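Dundwood fruit day moves into the bedrooms

DUNDWOOD, June 7, 2024 – The yearly fruit and vegetable sorting in Dundwood will be held in private homes this summer, after the hall on Plukberg Street was closed for work on its roof in March.

Idalina Bastos, who leads the neighborhood food group, said that 13 households have offered a room. Several of them chose the bedroom, where the bed gives the largest flat surface in the apartment. The bed is covered with a plastic sheet, and the fruit chosen for the day's tray is put apart from the rest. 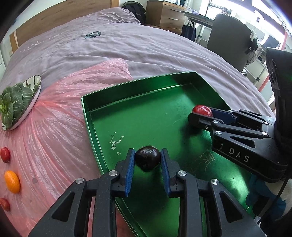
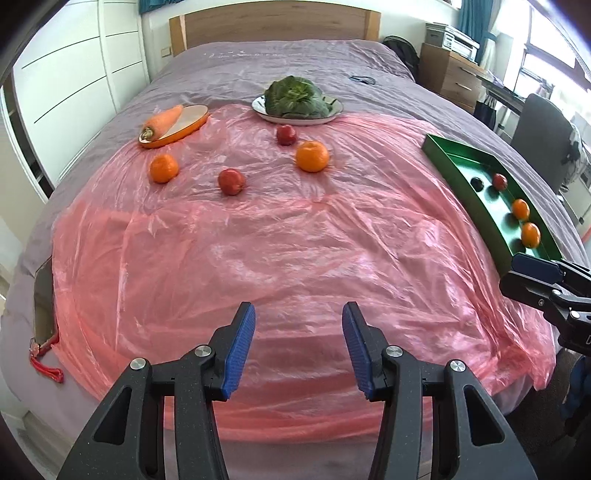
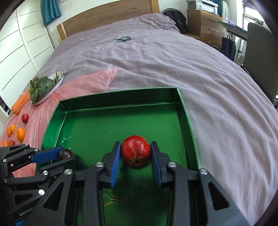

Green tray and pink sheet on the bed, with plums among the fruit in the tray.

Each home receives a short list of what should go in the tray and what stays on the sheet or on plates. Vegetables are collected separately in the evening and go to the Jekivetti kitchen, which cooks for older residents.

"The people here have small apartments, but they are very willing," said Bastos. She asked that fruit with soft spots be kept at home and eaten soon.

The group received a grant of $2,000 for bags and transport. Households that want to join can write to Regula Zaugg until the end of the month – five places are still open.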